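4.2 Grasping soft objects from a wrist view

We turn now to the part of the study we were most eager to run. The experiments in Section 4.1 used rigid parts only, and there the Filura policy did well enough that its errors were hard to learn from. Soft objects are far more interesting! A plush toy changes shape as the fingers close, its outline is fuzzy at every scale, and two grasps that look the same to the camera can feel quite different to the motors. If the contact term in Equation 3 is doing what we think it does, this is where it should show.

The setup is the same as before, with the camera mounted on the wrist so that both fingertips stay in view through the whole approach. Keeping the tips visible matters a great deal to the method. The policy never receives a calibrated hand-to-eye transform; it has to work out from pixels alone how far the gap between the fingers is from the thing it has been asked to pick up. Ruppert's earlier version, which we call Oleo throughout, was given the transform and an overhead view, and we keep it here as the stronger of our baselines. The weaker one, Hagedorn, is a plain nearest-neighbor lookup over the training approaches.

Each trial starts with the arm in a fixed pose above the table and a target named in text. The tabletop holds a mix of soft and rigid things, such as a plush panda, scissors, a roll of packing tape and an open cardboard box with smaller items inside (Figure 5). The mix is deliberate. We wanted the target to compete with objects that have sharper edges and stronger color, as these are what pulled the gripper off course in our pilot runs. The daylight in the room was left alone, so shadows differ from one trial to the next. 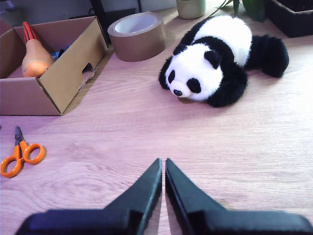 Figure 5. Wrist camera view with the two fingers pointing toward the tabletop. The panda lies on its belly ahead of the gripper and to its right, with the tape roll and the open box farther left and the scissors in front of the box.

Training used 1,498 approaches from the Illine set, none of which contain a plush target. We then collected 300 test trials for each method, using the same list of starting layouts so that every method faced the same problems. A trial counts as a success if the target is lifted clear of the table and held until the arm reaches its rest pose. Grasps that first pinch the table or a neighboring object are recorded separately, whatever happens afterward.

The result surprised us in the best way. Filura lifted the soft target in over 2 times as many trials as Hagedorn, and it also came out ahead of Oleo, despite having no overhead view and no transform. The gap to Oleo is small on layouts where the target stands alone and grows steadily as the table fills up. We had expected the reverse, reasoning that a view from above would help most in clutter. Watching the failed Oleo trials makes the cause fairly clear: the arm itself blocks the overhead view late in the approach, just when a small correction would save the grasp.

We also found a behavior we had not trained for. On plush targets the policy tends to slow down shortly before contact and shift sideways, so that the fingers straddle a limb or the neck and avoid the widest part of the body. No approach in the Illine set shows this on a soft object. Our best guess is that it carries over from the mugs, where the handle offers a narrow place to close on, and we would love to see someone test this properly with a set that has the mugs removed.

Two kinds of failure remain. In the first, the fingers close on fur alone and the toy slips out during the lift. The camera sees a closed gripper with white fuzz between the tips and the policy treats the grasp as finished. In the second, a target lying close to a dark container is approached too high, apparently because the fingertips, which are black, lose contrast against the container's side. Colored tips would be an easy fix, but we kept the black ones to stay comparable with the Oleo results. Section 4.3 looks at the first failure in more detail and asks how much of it can be recovered by adding motor current as an input.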